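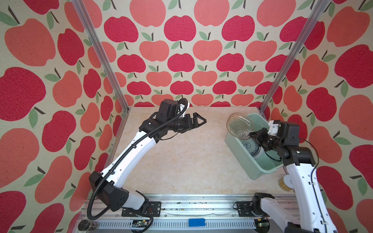

Figure 1. The two-arm cell during the dish task. The right gripper has a glass jar by the neck, over the green basin.

Writing the rules for a shared two-arm cell
Project report, second-year Automation option, Zellton

1. What we set out to do

Our group chose the house rules for the Fikell cell as our project, and we know that sounds like the dull option. It was not! The arms had been running for a term on a page of notes that each group had added to, and some of the notes disagreed. One said to home the arms before clearing the table, another said to clear the table first. We wanted one set of rules that a new student could read in a few minutes and follow on a Tuesday afternoon with a session booked straight after theirs.

We read the general parts of the published safety standards for industrial robots and for people working close to robots. Most of it is written for machines far bigger than ours, but the order of thinking carries over very well: list the hazards, remove what you can, guard what is left, and only then write instructions. We had started with the instructions, so we threw away our first draft and began again.

2. How we worked

We used the session log kept in Zetico, the booking and logging tool on the lab computer. It held 2,574 entries when we exported it. We pulled out every entry marked "stopped" or "dropped", which left 300, and read them all in pairs. Each pair wrote down what the arm had been doing and which rule, if any, would have helped. Where the two readers disagreed the entry went to the whole group, and these arguments were the best part of the project.

47 of the 300 had too little written in them to be used ("stopped again" was a popular one). That gave us our first rule before we had even finished reading.

3. The rules

3.1 Log every stop in a full sentence: what was held, which arm, what it was doing.

3.2 Glass is carried low. When an arm takes a jar to the basin it should cross the table at the lowest height that clears the rim. We like how close the jar is to the rim in Figure 1.

3.3 One arm over the basin at a time. The other waits on its own side with its gripper open and empty. The basin is where the two reaches overlap most, and it may already have a cup in it.

3.4 Keep the middle of the table clear between the arms. Things for later go at the sides.

3.5 Look along the rail before powering up. Specks collect in the groove and small parts get put down on the channel. In Figure 1 there is a blue block sitting on the front channel and there are dark specks in the upper groove, so this rule is still being learned, by us as well.

3.6 Cables get checked by hand with the power off, from the base to the wrist. A loop under the wrist is fine if it can't reach the fingers in any pose.

3.7 Glass tasks run at 70 per cent of the normal speed setting until the routine has finished a full session with no stops.

4. Trying them out

Two groups who had not seen the rules agreed to use them. Both found 3.3 easy and both forgot 3.5. One group read 3.2 as a ban on lifting glass at all, so we rewrote it with the words "lowest height that clears the rim", and the second group had no trouble.

We also tried setting the rules out in the Fuchs template that the workshop uses for its machine cards. It forces you to put the check before the action, and we ended up moving 3.5 and 3.6 to the top of the printed card. The numbering in this report is the old one.

5. What we would do next

We would love to test 3.7 properly. The speed came from a group discussion and has no measurements behind it yet. Rule 3.4 also needs a clearer edge, maybe tape on the tabletop, though we have not agreed where the line should go.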